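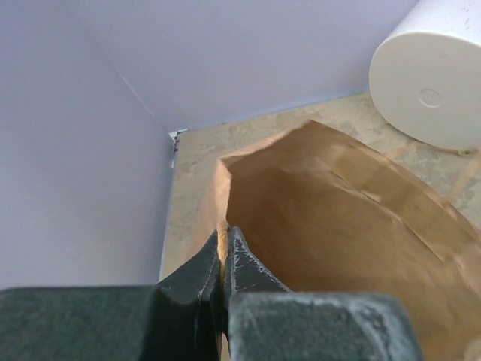 A gripper holds the folded edge of a brown paper bag inside one of the panelled work cells.

Garkham sets aside funds for bag-handling equipment

Garkham has approved the first stage of a program to buy automated bag-handling equipment for its Bettencourt packing centre, the organization announced on Monday. The decision follows a review of packing operations that began in the spring and compared the cost of purchasing, leasing and deferring the equipment for another budget year.

Under the approved plan, Garkham will purchase two robotic work cells from Nalteck and place them at the end of the existing dry goods line. Each cell will be enclosed by light-coloured panels and fitted with a two-jaw gripper. The cells will be used to hold and position open paper bags during filling, a task now carried out by hand on all shifts.

Ullutier, the engineering firm retained to advise on the purchase, recommended that paper bags be treated as the main test of any equipment under consideration. Its report noted that kraft paper creases easily and that the rim of an open bag seldom keeps a regular shape. Bidders were therefore asked to base their proposals on the bags now in stock at Bettencourt. No change of bag supplier is planned.

The budget covers the two cells, installation, electrical work and operator training. It also includes a separate allowance for replacement fingertips, which Ullutier classed as a wearing part to be ordered in advance and kept on site. Service visits will be charged to the centre's regular maintenance account after the first year.

Leasing was considered and set aside. The review found that lease terms offered a lower cost at the outset but restricted changes to the gripper and the work surface, both of which Garkham expects to adjust as it adds bag sizes. A further option, to purchase all of the planned cells at once, was deferred until results from the first stage are available.

Installation is scheduled for September. The cells will go through an acceptance trial of 1,000 bags before final payment is released to Nalteck, with damaged bags and stoppages to be recorded by centre staff. Should the trial be completed to the agreed standard, Garkham may exercise an option for up to nine additional cells at the same unit price. The option remains open for three years.

Staffing levels at the Bettencourt centre will not change during the first stage. Employees on the dry goods line will receive training before the cells enter service, and floor plans showing the revised layout will be posted at the centre.

A report on the acceptance trial will be presented with the next capital budget.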